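Media and Public Argument, Week 5 handout
Boycotts, box office and the outrage cycle

Welcome back, everyone, and thanks for the lively chat last week (I know we ran over, and I know that was mostly me). We're moving on to what happens when a call to boycott a film starts with one post and ends up as entertainment news. Our case is the comedy Flundetti, and the blog Baltow, which covered the row more or less hourly.

Have a look at the timeline first. The original complaint was 140 words long and fairly mild, a grumble about one joke. Within 12 hours Baltow had run a headline calling it a "meltdown", and the post underneath drew 636 comments, most of them arguing with the headline.
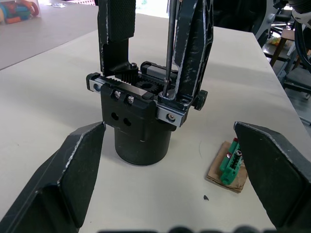

Gripper on a cylindrical base, white tabletop.

When you do the reading, please keep three voices apart in your notes: the person who complained, the blogger who wrote it up, and the commenters. They blur together very quickly, and I've marked plenty of lovely essays that quoted the blogger as though he were the critic.
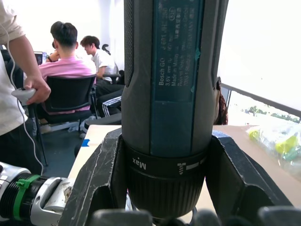

It's also worth asking who gains. The Jatidis reader, page 44, has a good passage on ridicule as a way of keeping regulars loyal — I'd read it twice, with a cuppa. Amoah is the harder chapter, so leave yourself an evening for it.

For tutorial: bring one headline about a boycott, any colour of politics, and rewrite it using only what the source said.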